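From: Catrin Wynne
To: Pastcombe Ramblers and Travellers list
Date: Sep 25, 2022
Subject: Re: Where to stay for the coast path week?

Morfudd Mostyn wrote:
> Hello all. We are hoping to come down to Ovgate in March for
> a week, two of us and my sister for part of it, and I'm trying to
> decide between staying in the town or out at Pollach, which looks
> prettier but I can't make out the buses at all. We don't want to
> drive once we're there. Is early spring a daft time to come? And is
> the ferry worth it? Someone told me it doesn't run out of season.
> Any advice gratefully received, however rambling!
> Morfudd

Dear Morfudd (and everyone else, hello, I've been quiet all summer),

You did say rambling, so you have only yourself to blame. We've gone down to that stretch of coast most years since the children were small, and I could go on about it until the kettle boils dry.

March is not daft at all. I'd go then over August any year. You'll want a proper coat and a hat that ties on, and a couple of the cafés along the front will still have their shutters down, but the light is lovely and you can get a table anywhere you like without booking. The gorse is out on the headland and there are lambs in the fields behind the church. We had one week of solid drizzle, I'll admit, and played a great deal of rummy, but the year before that my husband came home with a sunburnt nose.

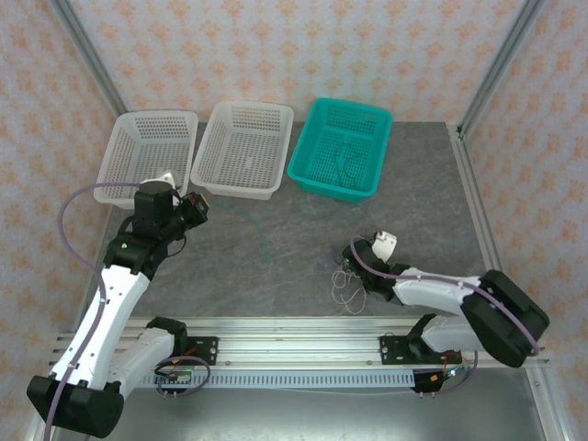
Three plastic baskets, two white and one teal.

Now, town or village. Pollach is the prettier of the two by a long way, all steps and whitewashed cottages and a little slip where the boats come up, and if you had the car I'd say stay there and be done with it. Without a car I would stay in Ovgate. The bus out to Pollach is the 41 and it goes from outside the old bank, not from the station, which catches everybody out the first time. In the winter timetable there's a good gap in the middle of the day, and the last one back leaves before you've finished thinking about supper. Do check the times again before you come, as they like to fiddle with them in spring. It's a gorgeous ride if you sit on the left going out, upstairs if you can manage the stairs.

For somewhere to stay in the town we always used Parry House, up the hill behind the harbour. It's nothing grand. The carpets are loud and the hot water makes a noise like a goose, but the beds are good, the breakfast is enormous and they will do you a packed lunch if you ask the night before. Ask for a room at the back, which is quieter and looks over the allotments to the sea. We paid £630 for the week last time for the two of us with breakfast, and I thought that very fair. They have a small single on the top floor that might do for your sister, as long as she doesn't mind a sloping ceiling.

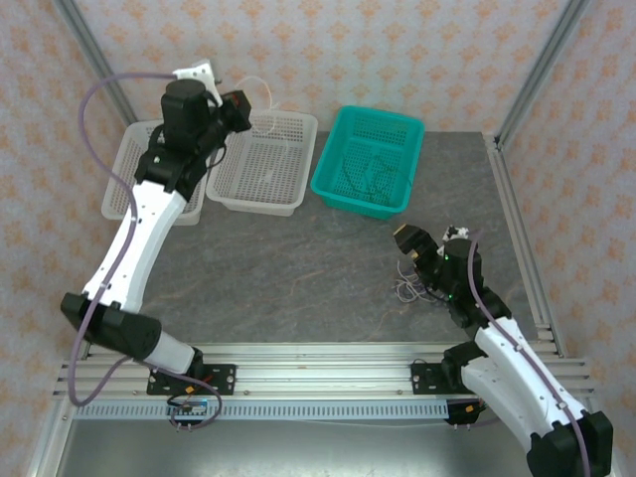 Robot arms over a dark grey work surface, baskets along the far side.

The ferry! Yes, do it, it's my favourite part of the whole week. Whoever told you it doesn't run was half right. It stops altogether after the autumn half-term and starts up again in March, but to begin with it's only a morning boat and a teatime one, and if the wind is in the wrong quarter it won't go at all. There's a board by the harbour steps where they chalk up whether it's sailing. The crossing takes no time and then you have the whole day on the other side, with the lighthouse walk and the pub that does crab sandwiches. Take cash, as the boatman was still not taking cards when we were there.

As for the walking, the path from Ovgate to Pollach is the one everybody does and quite right too. There's one steep pull just after the second cove where you go up 500 feet and say rude things, and after that it's mostly kind to you. We used to walk out and catch the bus home, and I'd recommend it that way about, with the wind behind you and a seat to look forward to.
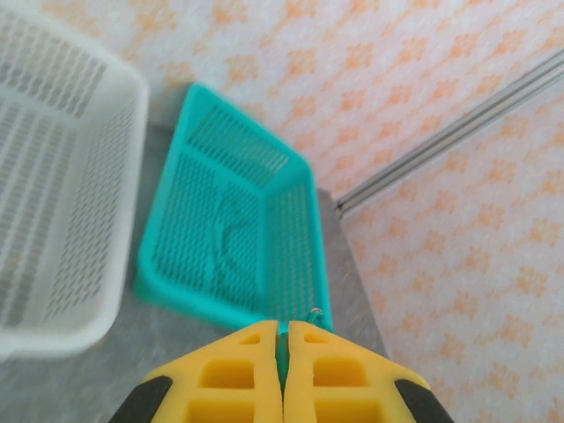 If your sister isn't a great walker, the flat path along the estuary is very pleasant and has plenty of benches. It starts behind the boatyard and comes out by the garden centre, where the scones are far better than you'd expect. The little museum is worth an hour on a wet day too, though I seem to remember it keeps odd hours in winter, so ring first. I have a map of the whole stretch with our pencil notes all over it and you're very welcome to borrow it. I'll bring it to the next Pastcombe walk if you're coming, or I can put it in the post if you send me your address off the list.

Has anyone else been more recently than we have? I'd like to know if the bakery by the bridge is still going, for one thing, as we came home every year with a tin full of their ginger biscuits.

All good wishes, and I hope your sister's knee is mending if it's the same sister,

Catrin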